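2022-10-11

Bedari store, shipping rate rules. Continued from last week's page.

Still on the problem with the weight tiers. Customers in the second zone get two rates at checkout when the cart weighs exactly the tier limit. The old plugin treated the upper limit as exclusive, so a 300 g cart fell into the next tier and only one rate came back. The Arko module treats both limits as inclusive. The import script copied the numbers over as they stood, and now every boundary overlaps its neighbor.

Checked the rate table export. 1,191 rows, all zones. Sorted by zone, then by lower limit, and compared each upper limit with the next lower limit. Every pair matches, so this affects the whole table and can't be fixed by hand in the admin screen.

Tried on staging:

Changed the upper limits in zone 2 only, subtracting 1 g from each. Saved, cleared the rate cache, ran test carts just under, on, and just over the first boundary. One rate returned each time. Correct tier each time.

Tried the same with decimals (299.99). The admin screen accepts the value and shows it, but it is stored as an integer and rounds back up on save. No warning. Do not use decimals in this field, whatever the field hint says.

Tried the "show cheapest only" switch as an alternative. It hides the duplicate, but it also hides express whenever standard is available, because it compares across methods and not within one. Turned it off again.

Going with the 1 g change for all zones. Wrote it as a transform on the export file so that it can be repeated. Rows with an empty upper limit are skipped, since an empty value means no limit and the transform would otherwise write -1 there. It did exactly that on the first run. Restored staging from the export and ran it again with the check in place.

Order of steps for production, so whoever does it has the same list:

1. Export the rate table and keep the file.
2. Pause the sync from Drerkley. If it runs during the import it locks the table and the import stops partway without rolling back.
3. Run the transform. Compare the row count with the export.
4. Import with "replace existing" selected. "Merge" matches on the upper limit, finds nothing, and adds every row a second time.
5. Clear the rate cache, then the page cache. In the other order the cart page can hold on to an old rate until the session ends.
6. Test carts on a boundary in each zone, logged in and as guest.
7. Resume the sync.

Free shipping is handled separately. The threshold is compared with the subtotal after discount codes but before gift cards. Same as the old plugin, left alone. The message in the cart drawer uses the subtotal before discount codes, so it can announce free shipping that checkout then doesn't give. That one is a theme problem. Logged it under the Aoun theme and did not touch the template.

Item weights. Found 6 products in the jewelry category with weight set to zero. A cart holding only those gets no rate at all in zones where the first tier starts at 1 g. Set the first lower limit to 0 in those zones on staging and the rates came back. The weights should be corrected too, but they come over with the sync and would be overwritten, so the change has to be made in Drerkley. Variants inherit the parent weight only when their own field is blank. Zero counts as a value. Two of the products have the right weight on the parent and zero on the variants, and they fail in the same way.

Packaging weight is added once per order, after the item total and before the tier lookup. Confirmed from the debug log. The zero-weight carts should therefore have landed in a tier anyway, but the module checks for a zero item total first and quits before it gets to packaging. Will raise it with the module's support after the production run.

Open: does the tax setting on the rate survive a replace import? On staging it did, but staging has only one tax class. Check on a copy of the production table before step 4.

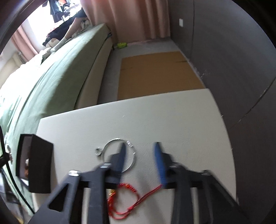 If the tax class is lost, the column can be added to the transform from the export file, and the rest of the list stays the same.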